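Speaker notes – "Do we need to measure sleep?"
Prurkmont Library evening talks, October

Slide 1
Wait for the door to close. Say hello, thank Adi Lau for the room.
Ask for hands: who slept badly last night? Then: how do you know? Let that one sit.

Slide 2 – The sleep score
I wore a sleep tracker for 5 months. Every morning it gave me a number before I'd had a chance to decide how I felt. On bad-number days I was tired by ten. Did I sleep badly, or did I read that I had? I can't tell you, and I don't think the app can either.
Don't rush this. People laugh, then they start thinking about their own.

Slide 3 – Where the numbers come from
A wrist device picks up movement and pulse. It doesn't read your brain. Deep sleep, light sleep, REM – on the wrist those are estimates, and the app draws them as if they were train times.
Ask what the margin of error is. Try finding it on the box.

Slide 4 – The Lalari survey
Lalari says 4000 users "improved their sleep." Improved according to what? According to Lalari. Only 748 finished the survey, and I'd guess the ones who gave up in week two weren't sleeping like babies.
Fikri Khoo will probably object here. Let him, he's good value. Move on after one question.

Slide 5 – The price
300 dollars, then the subscription. I'm not saying it's a scam. I'm saying a regular bedtime is free and has better evidence behind it.

Slide 6

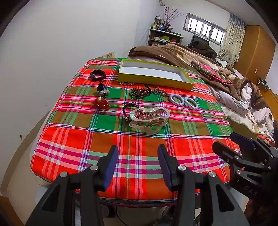

Words: Darmawan Ginting | Slides: Amirul Tuhumury

A black wristband with a slim dark face, curled into a loop on a plaid cloth, and a bed behind. Mine spends its nights on a table too these days. Do I sleep better? No idea. I've stopped checking, and I complain less at breakfast.

Slide 7 – Fair points for the other side
Some people do cut back on late drinks after seeing their charts. Fine. If you snore and stop breathing, see a doctor – a good score on your wrist doesn't rule anything out.

Slide 8 – Questions
Have the water ready. If someone asks which brand to buy, say I don't do brands and point them to the handout by the door.
Finish by 8:30, Adi has to lock up.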